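Ravoslow Mixed-Object Tray Kit

Product overview

The Ravoslow Mixed-Object Tray Kit is a bench set for testing pick-and-place routines on items of uneven shape and stiffness. It is sold by Sembridge as a boxed set or as a refill of objects only. The kit works with any arm that can reach the full area of the tray from a fixed base.

What is supplied

The full kit contains 65 objects, one metal tray with raised edges, a printed object list and a license for the Wikine logging software. Objects are grouped into soft, rigid and mixed classes. The list gives the mass and longest dimension of each one. Refill sets ship without the tray and software.

Setup

Place the tray on a level table inside the working range of the arm. Dark, matte table surfaces are preferred. Run the base calibration before loading any objects, then check that the gripper clears the rim at all four corners. Cloth items can be laid over other objects to raise the difficulty. Loading is done by hand, and the order does not matter for levels one and two.

A crowded tray should mix plush toys, textured balls and at least one cloth. Soccer, basketball and globe patterns give the vision system surface detail to work with, while clear plastic and glass remain the hardest items to segment.

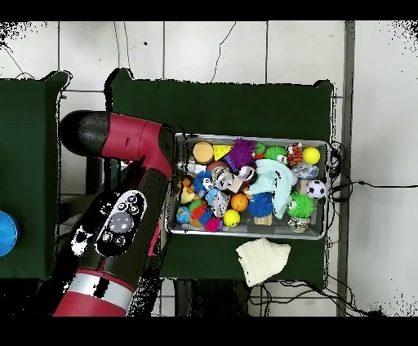
Can the object set be used without the Wikine software?
The objects and tray work with any control system, and the object list is also supplied as a plain CSV file.

Logging

Wikine records one line per grasp attempt, with object class, grasp pose and result. A standard session is 333 attempts and takes about 6 hours at default speed. Sessions can be paused and resumed. Changes to gripper fingers during a session must be entered by hand.

Care

Wipe rigid objects with a damp cloth. Plush items are surface wash only. Replace any soft ball with torn spikes, as loose material can jam narrow fingers.

Ordering

Lead time is 3 weeks. Spare trays are sold singly. Technical questions go to Veronika Ammann at the Sembridge parts desk. The revised object list takes effect in July.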